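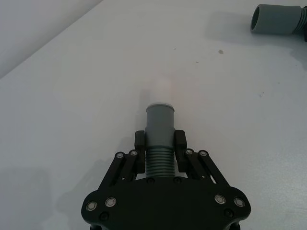
4 mai 2021. Cahier de l'atelier, suivi des chaînes.

Objet du jour : comprendre pourquoi le compteur d'abonnés de Vevaver ne donne pas le même chiffre que notre tableau. Vevaver a trois chaînes (la principale, le journal quotidien, les jeux). Pour la chaîne des jeux, le compteur public affiche 3744 et notre tableau 1412. Une différence pareille ne vient pas d'un arrondi.

J'ai relancé Felomance, l'outil qui récupère les chiffres chaque nuit. Il lit bien la page, mais il garde la valeur ancienne quand la page répond trop lentement. Le délai était réglé à 90 millisecondes, je l'ai mis à 2000. Premier essai : 3744 dans le tableau. Je n'ai pas encore vérifié les deux autres chaînes. 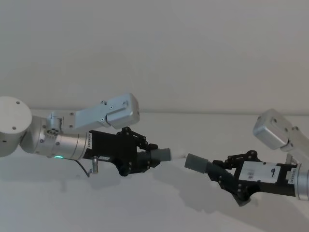

Deuxième point, l'estimation des revenus. Modano publie une « fortune » pour chaque vidéaste et les journaux la recopient. J'ai cherché la méthode sur leur site et je ne l'ai pas trouvée. Je crois qu'ils multiplient les vues par un tarif fixe, sans enlever la part de l'agence ni les impôts. Je propose de ne plus mettre cette colonne dans nos fiches, ou bien de la mettre avec la source écrite à côté.

À demander à l'agence Huttunen : est-ce que les vidéos supprimées comptent encore dans le total des vues ?
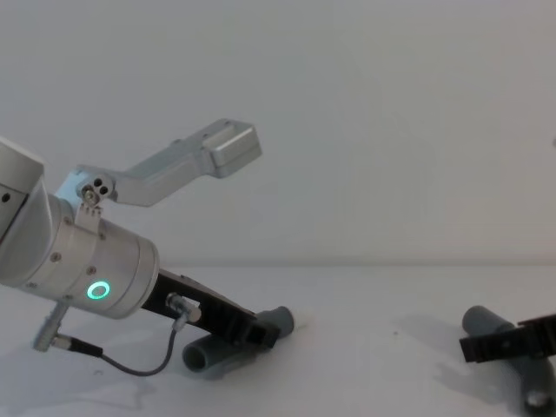

Tiina Manninen pense que oui, les vues restent dans le total pendant quelques jours, et qu'il faut comparer sur tout le mois de mai avant de corriger quoi que ce soit. Elle préfère aussi garder la colonne des revenus, mais vide, pour ne pas casser l'export.

D'accord pour la colonne vide. Reste à faire : noter le nouveau délai dans le fichier de réglages, refaire la fiche de la chaîne principale.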